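Chapter 4
Sorting and Putting Away

A kitchen stays tidy when each thing in it has a group and a place. In this chapter you will learn to sort by one feature at a time.

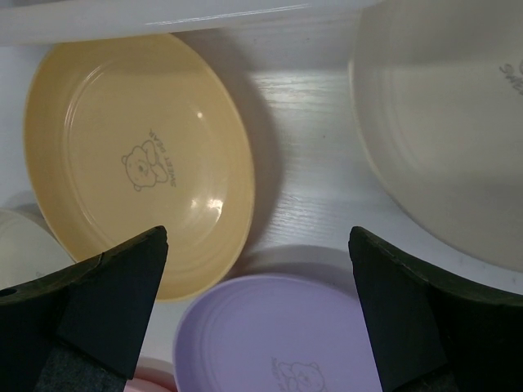 Sorting begins with choosing a feature. It may be size, shape, use or colour. Small plates are good to practise on: a yellow one and a lavender one may carry the same bear, so the print will not help you to tell them apart, but the colour will.

Spread the plates out before you begin. Leave the basket where you can reach it.

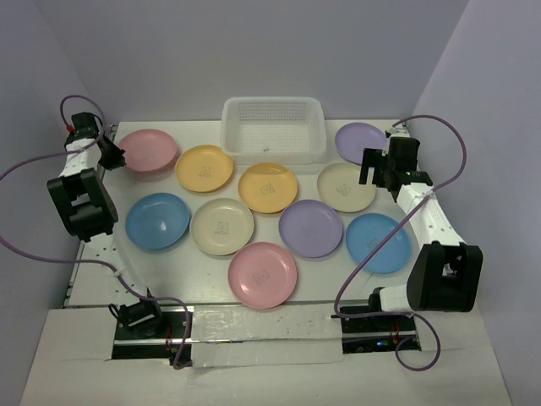
Fig. 4.2 Plates in five colours, two of each, with an empty basket.

Name the colour aloud, then place the plate in the basket. Work with a partner and take turns.

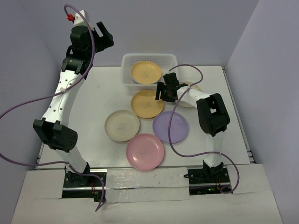 Fig. 4.3 A yellow plate in the basket.

Before you read on, list three things at home that are sorted by use.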